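June 25, 2024
Workshop notebook, Omdale room
Entry by Sanaa Fahmy

Purpose: continue the flower arranging work on the blue cloth. The clear glass vase is to be handled over the cloth only.

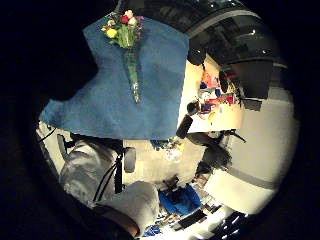

Stem length remains the open question. The Moltero vase takes stems up to 30 cm - anything longer leans at the neck.

Red roses were assigned to the center, with daisies toward the outside.

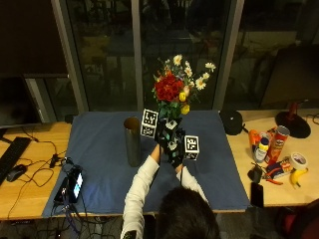 Artificial bouquet held by the stem end, dark gray metal cylinder to the left.

Colleagues are asked to return all flowers to the Karpenko box, sorted by color.
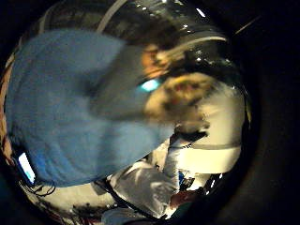
The order for 2 additional vases is pending approval.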